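Briltier vertagt Kauf von Greifrobotern

Urnley – Der Versandhändler Briltier wird im kommenden Jahr vorerst keine Roboterarme für die Kommissionierung anschaffen. Das geht aus dem Investitionsplan hervor, den das Unternehmen am 23.12.23 an die Belegschaft verschickt hat. Bewilligt sind stattdessen 2 handgeführte Greifer, mit denen Mitarbeiter zunächst Bewegungsdaten aufzeichnen sollen. Ob daraus jemals eine automatische Packstation wird, lässt das Papier offen.

Im Oktober klang das noch anders. Damals hatte der Anbieter Nuseo eine schlüsselfertige Zelle angeboten und eine baldige Entlastung der Packtische in Aussicht gestellt. Einkaufsleiter Darmawan Teoh wollte dafür Nachweise sehen und bekam nach eigenen Angaben vor allem Folien. »Eine Taktzeit aus dem Vorführraum kann ich in keine Kalkulation schreiben«, sagte er. Auch zu Wartung und Ersatzteilen habe das Angebot kaum etwas enthalten.

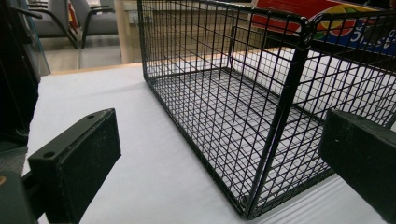 Ein schwarzer Drahtkorb zwischen den Fingern eines handgeführten Greifers.

Nun sollen 1000 Aufnahmen entstehen, davon 300 mit Drahtkörben. Benjie Navarro, der die Versuche betreut, hält den Umweg für vertretbar. Die Greifer ließen sich ohne Umbau am Tisch einsetzen, und die Aufnahmen könne man später auch einem anderen Hersteller vorlegen. Wie viel sie dann wert sind, ist allerdings unklar. Eine Zusage, dass Daten vom Handgerät auf seiner Anlage brauchbar sind, hat bislang kein Anbieter schriftlich gegeben.

Offen bleibt auch, wer die Arbeitszeit bezahlt. Im Plan stehen nur die Geräte, die Stunden an den Tischen laufen über das normale Budget der Abteilung. Gerade dieser Posten dürfte die Anschaffungskosten schnell übersteigen – beziffert ist er nirgends. Der Betriebsrat verlangt eine getrennte Abrechnung und will vor Beginn der Aufnahmen wissen, wer Zugriff auf das Material erhält.

Ein Gegenangebot von Rondonuwu liegt dem Einkauf ebenfalls vor. Darüber will Briltier erst entscheiden, wenn die Aufnahmen ausgewertet sind. Einen Termin dafür nennt der Plan nicht.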